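Teaching a Hand: What We Learned from Driving It Ourselves
Speaker notes, Anežka Dvořáček
Tuesday, October 16, 2018

Slide 1. Opening
Say hello, say who I work with (the Plillia project at Skukwood). Mention that the talk is 22 minutes and questions come at the end. Ask how many people in the room have worn a tracking glove. Wait for hands.

Slide 2. Two ways to show a task
By hand: you stand next to the arm, hold it, and move it through the task. The joints record where you put them. Good for reaching and placing. Bad for fingers, as you can't hold three fingers and a thumb and still have a hand left for the wrist.
By remote control: you wear the glove, the robot hand copies you. Good for fingers. The cost is that you feel nothing. Everything you know about the contact comes through your eyes.
Don't spend more than two minutes here. Most of the audience knows this part.

Slide 3. The wrist view

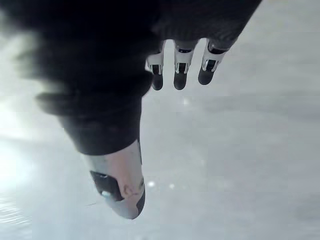
Operators spend most of a session looking at the wrist view, so I want people to see it at full size before I say anything about numbers. Give them a few seconds. Then talk about depth. The thumb is closer to the lens and looks far bigger than the three fingers behind it, and new operators read that as the thumb being nearly closed. They stop squeezing too early. Also point out how much of the view the black fabric takes up. When the wrist turns, the part of the task you care about can go behind it, and the operator has to remember where things were.

Slide 4. What we recorded
371 demonstrations in total. We kept all of them, including the bad ones, and marked the bad ones by hand afterward. 73 were marked bad. The usual causes were a pinch that closed on air and an operator who paused in the middle to rest their arm.
On pauses: if you leave them in, the robot learns to pause. We trimmed them. Vlček, our labeling tool, shows finger motion as a strip along the bottom and a pause is a flat line, so trimming is quick.
If someone asks why we didn't go to 1000 demonstrations: operator time. The plan for February is to go back and record more of the grasps that failed.

Slide 5. Background matters
We practiced free hand motion with nothing to grasp, just to see how well people could place the fingertips over a spot. A plain surface gives the eye very little to work with. Carpet has lines and seams in it, and operators told us they used those to judge sideways motion. Shadows help with height.

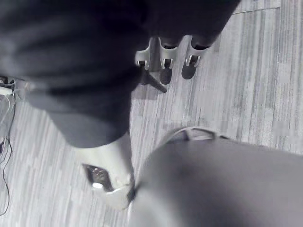
Wrist view over carpet tiles, with shadows below two of the fingers.

Ask the room which finger is closest to the floor. People tend to disagree, and that leads into the next point.

Slide 6. Advice for operators
Move the wrist first, then the fingers. Doing both together gives messy recordings.
Open the hand fully before each start.
Say "bad" out loud when you make a mistake. The audio is saved and it makes marking faster.
Stop after ten minutes and change places.

Slide 7. Open questions
Would a second view from the side fix the depth problem, or just give the operator one more thing to watch? We have only tried it for one afternoon.
Should the person who drives the hand also mark the recordings? Right now they do. I think a second person should check.

Slide 8. Thanks and contact
Leave this one up during questions. The longer write-up is the report called Inside; copies are on the table by the door.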